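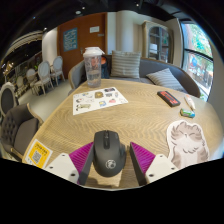
OK I finished all of Ploliter last night and I need to talk about it. Mild spoilers for episode 3 and up, mute me if you're saving it for the weekend!

First off, Oleksandra Romaniuk. She was the funny neighbor in Lurno for 4 seasons and I figured I knew what she could do. I did not. The ferry office scene, where she just keeps stamping tickets while her brother lies to her face? I rewound it twice.

Also very happy to see Mounir Helmy get a proper part at last. He had maybe five lines in Vomstead and I remember every one of them. Now he's the harbor inspector and he gets the best coat on television.

The pacing is a bit odd, I'll say that. Episode 2 is nearly all setup and my sister bailed halfway through. (Come back, Dana. Episode 3 opens with the dinner!!)

Spotted in the credits: Adelino Prata did the music. Same guy who did the creepy organ stuff in Tkachuk. Once you know, you can hear it all over the lighthouse scenes.

Someone asked if you need to have seen the original film. Nope. I watched it years ago and the only things they kept are the island and the missing 249 letters. Different ending too.

About that ending. Rostyslav Zakharchenko on the dock, reading the envelope, not saying a word. I think he knew from the wedding on. Look at who he sits next to! My group chat is split and it's getting heated.

No word on a second season yet. Afiq Sinaga wrote every episode and he left the thing with the second key wide open, so I'm hoping.

Rewatch starts Wednesday at 8 if anybody wants to join. I'm going to keep an eye on the blue suitcase this time, I have a theory.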